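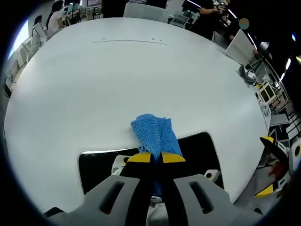
The Yellow Tips

The Plerkis pair came first because they were already on the table. Damian Stępień had wanted to begin with the other set, the Grellia fingers, but those were still in their bag with the screws, and Usmani had the only driver that fitted.

"Thirty goes each," Usmani said. "Pick up, wipe, fold once, put down. Same cloth."

"Which cloth?"

"The blue one."

There were several blue ones. Damian took the one with the waffle weave and dropped it on the table, and it landed in a heap, as it was supposed to. The rule was that you didn't tidy it first. A cloth in somebody's kitchen would not have been tidied.

He put a hand round each handle and closed them. He had done this for most of the spring, beginning in March with wooden blocks, then cups, then a week of socks. The handles were heavier than they looked and after an hour it was his thumbs that went, never the wrists, which was what everyone asked about. You got used to seeing your own work from a hand's length further off. At home he had caught himself reaching for the salt as if there were something between him and it.

The Plerkis fingers were good at the first part. They went down into the heap and came up with a fold of it, every time. They were less good at letting go. The rubber on the tips was soft and the weave caught in it, and the cloth would come back up with the fingers for a moment before it dropped. Usmani sat on the other side with the form and wrote S for stuck.

"Is it S if it only sticks a bit?"

"Does it drop where you wanted it?"

"More or less."

"S, then."

By the ninth go Damian had found that if he turned the handle slightly as he opened it, the cloth peeled off cleanly. He did this twice before Usmani noticed.

"You're helping it."

"I'm using it."

"The arm won't know to do that."

"It will if I show it. That's the whole point of me."

Usmani thought about this and wrote something in the margin that was longer than a letter. Then he said they should carry on with the turn and put it down as a technique, and that Grinia could decide.

Grinia was the one who would decide about all of it. She had ordered the two sets and she had to order 500 of one or the other by the end of the month, for the new stations, and she had told them plainly that she didn't want an opinion, she wanted a form. She had then come over four times in one morning to ask for their opinions. 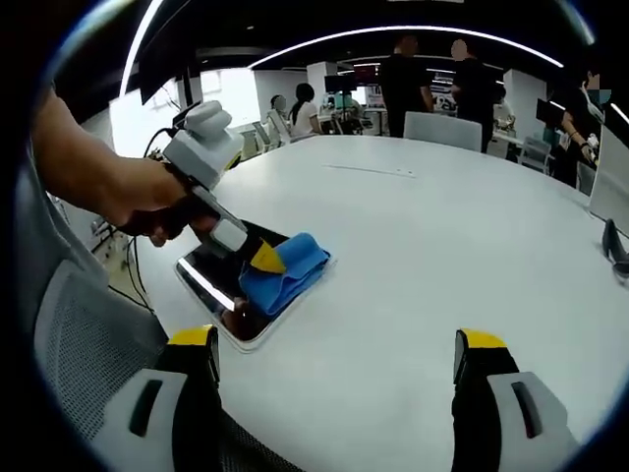 The wiping was harder. You had to press enough to move the dirt and not so much that the fingers bent back, and the cloth had a way of bunching in front of the tip and leaving the glass behind it untouched. Damian went slowly. He had been told in the spring that he went too slowly, and then a month later that his were the recordings they kept, and nobody had mentioned speed to him again.

"What's it up to now?" he asked.

"What's what up to?"

"The count. The big one."

Usmani looked. "3,437."

That was every recording with a cloth in it since the stations opened, from everyone. Damian tried to work out how many were his and gave up. His mother had asked him on the phone what he did all day and he had said he cleaned things so that a machine could watch. She had said she had been doing that for years with him sitting on the sofa.

They finished the thirty and had tea. The Grellia set took a while to fit, as one of the screws had to go in at an angle and Usmani would not let anybody else try it. The fingers were stiffer and narrower. Damian opened and closed them in the air a few times and said they felt like cutlery.

"Is that good?"

"I don't know yet."

They let go beautifully. He opened them and the cloth was simply down. But they missed. On the second go, and the fifth, and two together after that, the fingers closed on the very edge of a fold and it slid out before he had lifted it at all. He had to go in deeper than he liked, right down until he felt the table knock through the handle. Usmani wrote M for missed, and after a while stopped looking up to do it.

"What would you do if it was your kitchen?" Usmani said.

"Use my hands."

"If you had to have one of them."

Damian put the handles down and rubbed his thumbs. He thought of the arm at the end of the corridor, which he had watched only once, working on a cup from one of his own recordings. It had paused before the cup just as he paused. He hadn't known he did it. Somebody behind him had laughed and said, look, it's Damian, and he had gone back to his station and tried for a whole afternoon to reach for things without stopping first, and every one of those recordings had been thrown out.

"The soft ones," he said. "You can teach it to let go. I can't do anything about it not getting hold in the first place."

"That's an opinion."

"Put it in the margin."

Usmani put it in the margin. Grinia came over while he was still writing and read it upside down. She asked how many S and how many M, and he told her, and she asked whether the turn at the end slowed things down. Damian said a bit. She asked him to show her, so they changed the fingers back, which meant the angled screw again, and she stood there with her arms folded while Usmani swore at it quietly.

He dropped the cloth. He went down into it, came up, wiped, folded it over once, set it on the table, and turned the handle as he opened. It came away. Grinia asked for it again and he did it again.

"You stop," she said. "Before you pick it up. Do you know you do that?"

"Yes."

"Is it for the fingers?"

"No, that's me."

She nodded and took the form from Usmani. At the top, under the station number, there was a space he'd left blank, and she borrowed his pen and filled it in, August 7, 2026, and signed next to it. Then she asked if they could do another thirty with the towel folded to begin with, as she'd had a message about folded ones, and Damian said he would need to rest his thumbs first.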